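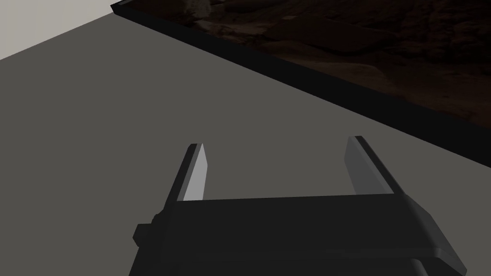
Equipment Planning: Simulation First, Purchases in the Second Half of the Budget Year

The Automation Planning Office has completed its review of equipment requests for the shared handling laboratory and has settled the order in which they will be funded. This item sets out what has been approved, what has been deferred, and what departments are asked to submit before the August planning meeting.

Requests received this year exceeded the available allocation by a wide margin. Most were for complete workcells: an arm, a gripper, a controller, a table, guarding and the associated installation work. The Office has decided that no further complete workcell will be purchased until the task it is intended for has been set up in simulation and reviewed. The rule applies to all departments, including those whose requests were carried over from the previous cycle.

Remedios Esteban, who heads the Office, explained the decision in her note to department leads. "We have twice bought a gripper and then rebuilt the table to suit it," she wrote. "The table, the trays and the reach of the arm should be settled on a screen, where a change costs an afternoon. The purchase order should come after that."

What has been approved

Funding has been released for 2 simulation workstations, to be placed in the laboratory annex and shared by all departments through the existing booking calendar. Each will carry the same software and the same library of models. The library now holds parallel-jaw grippers, flat work surfaces and several trays and panels. Departments may add their own models, provided that the dimensions are taken from a supplier drawing or measured directly and that the source is recorded with the file.

The models are kept deliberately simple. A gripper in the library needs the correct opening width, finger length and palm depth, along with any part that projects from the housing and could strike a fixture. Fine surface detail is not required for a planning study and slows the work. Departments have asked whether a more finished appearance would strengthen a request. It will have no bearing on the outcome.

The Office has also approved 200 hours of technician support for the preparation of simulation studies. These hours will be assigned in the order in which complete applications are received. A department that has its own trained staff may proceed without drawing on them.

What has been deferred

The Hitberg request for a second sorting cell is deferred to the next cycle. The application was well prepared on the mechanical side, but it did not show how trays would be presented to the arm, and the clearance between the gripper and the tray rim could not be checked from the drawings supplied. The Hitberg group has been offered early access to a workstation and has accepted.

The request from the Tendside site for replacement grippers is deferred in part. Fingers and pads will be replaced under the maintenance budget as they wear. Replacement of the gripper bodies will be considered once the site has confirmed whether it intends to keep its present controllers, which affect the choice of mounting and cabling.

No decision has been made on force sensing at the wrist. Three departments asked for it, each for a different purpose, and the Office would prefer to make one purchase that serves all of them. A short questionnaire will be sent to the departments concerned.

Preparing a request

Applications for the coming cycle should be made on form 1502, which replaces the separate forms previously used for arms, tooling and furniture. A single form now covers the full cost of a cell. Applicants are asked to pay particular attention to the following lines, which were left blank or incomplete in many of this year's submissions:

Tooling. State the gripper model, the opening required, and the largest and smallest items to be handled.

Work surface. Give the dimensions and height of the table, and the position of every tray, panel or fixture that will stand on it during operation.

Installation. Include electrical work, compressed air where needed, and guarding. Quotations for the arm alone will be returned.

Spares. Provide for at least one set of fingers and one set of cables.

Training. List the staff who will operate the cell and the hours needed to train them.

Yearly costs. Show software licenses, service contracts and calibration separately from the purchase price.

A simulation study must be attached. It should include the open and closed positions of the gripper, the approach to each tray or fixture, and the smallest clearance found during the motion. Still images may be included where they help the reviewers, but the model files themselves must also be supplied so that the study can be repeated. Studies prepared on a department's own equipment are acceptable if they open correctly on the shared workstations.

Suppliers and quotations

Two written quotations remain the minimum for any item above the departmental purchasing limit. The framework agreement with Masanja for tables, guarding and general fixtures continues on its present terms, and departments may order under it without a second quotation. The agreement with Vetisow covers grippers and spare fingers only. It does not extend to arms or controllers, and orders for those items placed under it have had to be canceled.

Departments are reminded that delivery times should be confirmed in writing before a request is submitted. Equipment that arrives after the close of the budget year is charged to the following year's allocation, and the Office cannot move funds between years to cover it.

Space

The laboratory annex will be rearranged before any new cell is installed. Bench 128 has been set aside for the workstations and should be cleared of stored fixtures. Items left there will be moved to the lower storeroom and labeled with the name of the department. The floor plan showing positions reserved for future cells is available from the Office and should be consulted before the work surface line of the form is completed.

Dates and contact

The workstations will be open for booking from the first Monday in August. Introductory sessions will be held that week in the annex, beginning at 9:30 a.m., and places may be reserved through the booking calendar. Draft applications may be sent to the Office for comment at any time before the planning meeting. Questions about the form, or about the status of a deferred request, should be addressed to Remedios Esteban at the Automation Planning Office.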